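Refinishing the table, part 2: surface prep and oil

28 June 2022

Part 1 covered getting the table out of the house in Breravdale and into the workshop. I paid 530 for it, which included delivery but not the removal of somebody's polyurethane. The old finish is now gone and the top has had its first coats.

Sequence used:

Scraper, with the grain, until the shavings came up as dust.
120 grit on the random orbit sander, two passes.
180 grit, one pass, then vacuum.
Damp cloth to raise the grain, left overnight.
220 grit by hand, light pressure.

I stopped at 220. Going finer closes the surface and the oil sits on top of it. Liam Nuttall argues for 320 on pale woods, and his tables look fine, so treat this as preference.

The oil is Clultel hardwax in the matte version. I used 97 ml for the first coat, applied with a white pad and wiped back after 13 minutes. The tin says 20, but the workshop was warm and it had started to drag. Second coat was thinner and went on the next day.

Color was the main concern. A test piece with Strachan Danish oil went noticeably yellow, so that was ruled out. The Clultel has kept the top pale. 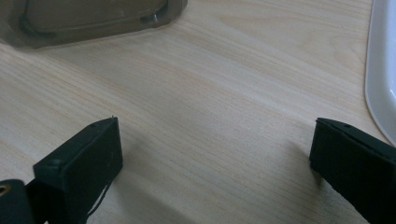

Grain and sheen on the tabletop, both pictures.

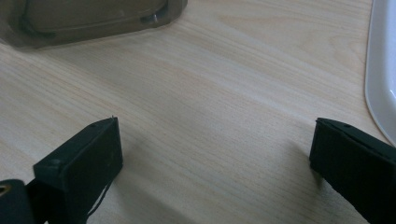
Sheen is hard to judge straight down. I check it at a low angle with a lamp at the far end, looking for dull patches where the oil has soaked in unevenly. There were 4, all near one end, and a spot application with a lint-free cloth dealt with three of them. The last one needs another go.

Curing time is the part I can't shorten. Dry to the touch takes a day, but I don't put anything wet on a hardwax surface for two weeks. Until then it gets a dry cloth only, no sprays.

Still to do: the underside, which gets one coat to even out moisture movement, and the legs. The legs were painted and I haven't decided whether to strip them. The stretcher has a loose joint that wants regluing first. Dendonwood sell the clamps I need and have them back in stock in July, so the legs will be part 3.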